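Wernel Makers board > Builds in progress > two grippers, one box, no arm yet

floarea_e
Nov 24, 2020
ok update on the sorting build. still no arm, still just me at the table with a gripper in each hand doing it the slow way. plan hasnt changed – get a couple hundred decent runs by hand, then bolt the same fingers on the arm when Coelho finally ships it (ordered in October, lol)

Job is emptying a mixed box. Soft stuff, paper, cartons, whatever. Been through nine box layouts so far. Finger pads are holding up, hinge screws keep backing out. Anyone else get that?

jq_antunes
yes on the screws. blue threadlocker, tiny drop, let it sit overnight. not the red!! you will never get it open again

whats in the box? you said mixed but last time mixed was four socks

floarea_e
ha. better this time

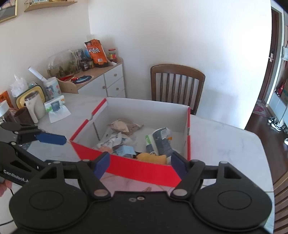

Both grippers at the box. Paper bag at the back, white carton leaning on the right, yellow plush in front of it.

Plush is easy, pads sink right in. Crumpled paper is a pain, it squashes down and I get half of it or none. And the folded flap on the left rim keeps catching my finger arm on the way in.

dukgate_dan
cut the flap off

floarea_e
dont want to. real boxes have flaps

dukgate_dan
real boxes also have lids and tape, where do you stop. you're making it hard before you have one thing that works. get a clean open box going, then add junk

jq_antunes
disagree with Dan. I did the clean version first on mine, bare table, plain bin, and had 1,247 runs before I tried it in the kitchen. went straight to pieces. wish I'd had the clutter in from day one. Leave the flap, leave the mugs and stuff on the table too

dukgate_dan
your lighting changed as well though Joaquim, you said so at the time. that's not a clutter problem

jq_antunes
partly. moved the lamp back, still bad

solderfume
can we talk about the two gripper thing. why two. one hand could do that whole box

floarea_e
one holds the carton still while the other goes for what's under it. with one hand it just slides around. also the brown bag, I want to open it at some point and you need both for that

solderfume
fair. but thats two arms you have to buy

floarea_e
I know. dont remind me. only one on order, second one depends on how much I get for the old printer

dukgate_dan
so you're recording for hardware you dont own. ok

floarea_e
yep

jq_antunes
Re the paper – try coming in flatter and close slower. I was pinching straight down and it just crushed. Got maybe some 2 out of 3 after that, before it was hopeless. Also wipe the pads, mine got linty and started slipping

floarea_e
will try flatter tonight. whats a good wipe, alcohol?

jq_antunes
damp cloth first. I dunno what alcohol does to that rubber or whatever it is

solderfume
used alcohol on the pads I got from Imgate, went chalky in a week. different pads tho

floarea_e
ok damp cloth. threadlocker going on the screws now, so no runs til tomorow. Dan I'll do one set with the flap taped down and one without, same stuff in the box, and post both

dukgate_dan
thats all I'm asking. tape it flat all the way, not just the corner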